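Home Programs Library Interviews Contact

Search this site Go

Listening in the Dream State: A Conversation with Aksel Þórarinsdóttir

Jun 21, 2019
By the Undville Center Editorial Office

The Undville Center for Contemplative Study has offered instruction in dream practice for many years. Its current course is directed by Aksel Þórarinsdóttir, who came to the Center from the retreat house at Osingate. She spoke with the editorial office about the purpose of the course, the conduct expected of participants, and the place of dreams in a spiritual life.

Ms. Þórarinsdóttir was first asked how she defines dream practice. "It is a way of paying attention," she said. "A person goes to sleep with a question and wakes with a record of what came. We ask people to write before they speak to anyone. The record may be three words. It is still a record."

She was careful to separate the practice from the reading of omens. The Center does not teach fixed meanings, and the course library at Haslam Hall holds no dream dictionaries. "If a woman dreams of a river, I can't tell her what the river is," she said. "I can ask her where she was standing, and whether she wanted to cross."

The course runs for 44 nights. Participants keep a journal throughout and meet in small circles to read from it aloud. Members of a circle do not comment on one another's dreams unless invited. Ms. Þórarinsdóttir regards this rule as the most difficult part of the training. "People are kind, and they want to help," she said. "They hear a dream and they have an answer ready. I had the same habit for years."

Enrollment is limited to 30 people, and applicants must attend an introductory talk. Those under treatment for a sleep disorder are asked to speak with a physician before applying. The Center makes no claim that the practice relieves any illness.

On the question of spirit guides, Ms. Þórarinsdóttir spoke with some reserve. Many participants report a figure who returns from night to night – a grandparent, an animal, a stranger who gives directions. "I take those reports seriously," she said. "I don't tell anyone the visitor is a spirit, and I don't tell them it is only a memory. They will live with that figure longer than they will live with my opinion."

She advises patience with nights that bring nothing. Her own journals, begun at Osingate, include 380 entries that consist of the date and the word "none." She has kept them all.

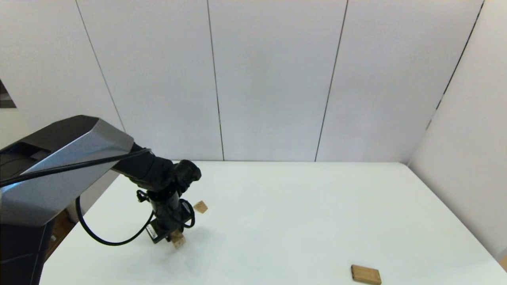

Preparing the Room

Participants are asked to make modest changes at home before the first night. The bed should be clear of work papers, and a notebook and pencil should be within reach. Ms. Þórarinsdóttir prefers pencil, as it writes at any angle. Telephones are to be left in another room. A short prayer or period of silence may be observed according to the person's own tradition.

The Dusard Weekend

A residential weekend will be held at Dusard in August for those who have completed the course. The program includes two evening circles and a silent morning walk. "We go to bed early," Ms. Þórarinsdóttir said. "Some people are disappointed by how early."

Inquiries may be addressed to the Registrar, Undville Center, P.O. Box 3034.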